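27 January 2021

Long day, and I've got a blanket over my knees and a mug of tea going lukewarm next to me, so this will ramble. The family history project has officially eaten my winter. I told myself in the fall that I'd just sort Grandma's letters into date order and stop there. Ha! I've typed up 225 of them now, and there are some 300 still in the suitcase, plus the postcards, which I'm pretending don't exist.

Pushpa Chauhan called before lunch (she's the cousin on the Mestlow side who actually remembers people) and we spent over an hour on who "little R." could be. I always assumed it was Rana, the aunt who moved away after the wedding. Pushpa says no way, Rana was never little, she was the tallest girl in the school and hated it. So now I have to go back through everything from the Prastmont years and change my notes. I was so sure!
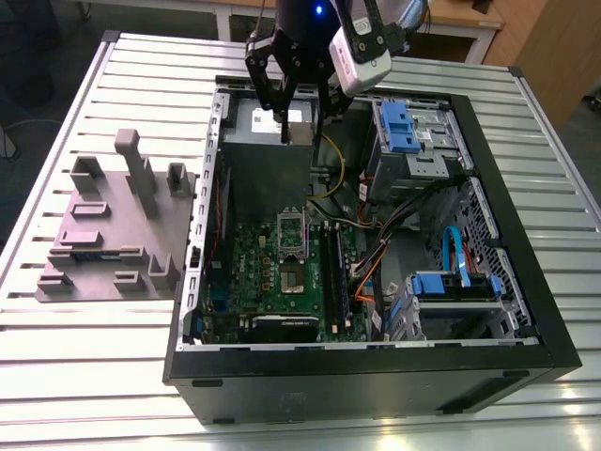 The letter I worked on this afternoon is my favorite so far. It's four pages, both sides, and Grandma goes on and on about a train ride to Bratura in the snow, with a goose in a basket on the seat across from her. She never says what happened to the goose. Her handwriting gets tiny toward the bottom of each page, all squeezed in, and by the last lines I was squinting the way you would at the print on that white label on the power supply. I ended up using the magnifying glass from the sewing box and a lamp pulled right down to the paper, and I still have three words I can't read. One of them might be "herring." It might also be "hearing," which makes for a very different sentence.

I did get out for a walk before it got dark. Cold, gray, a bit of sleet on the hill. I kept thinking about the goose. Made soup when I got back, the barley one, and put in too much pepper again because I was reading at the stove.

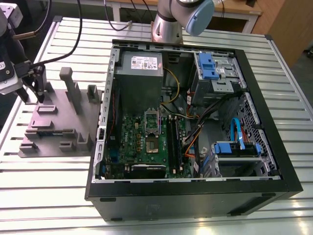 Open tower, side panel off, nothing in the CPU socket.

Vikas Nautiyal wrote back, finally! He looks after the parish records over there, and he found the house number for me: 703, on the road behind the mill. I've been looking for that house since before the holidays. He says the mill is long gone but the road kept its name. I wrote him a thank-you that was much too long and then cut it in half, and then put most of it back. He also asked if I'd send him copies of any letters that mention the flood, and I know there are at least two, because Grandma lost her good shoes in it and complained about them for a whole spring.
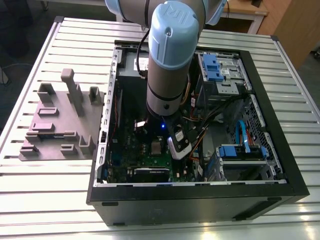
Anyway, the shoes. They were brown with a strap, and she'd saved up for them, and the way she tells it you'd think the river came up just to get them. Mom had a version of that story too, but in hers they were red, and it was a bridge, and there was a dog. I'm going to type up both and leave them side by side in the binder. My brother thinks I should pick one. I don't want to pick one!

Tomorrow: buy more page sleeves, call Pushpa about the wedding photo, find out if the library scanner is open to the public yet. And I need to start on the postcards. Maybe just the top layer. The tea is cold now and I'm going to bed.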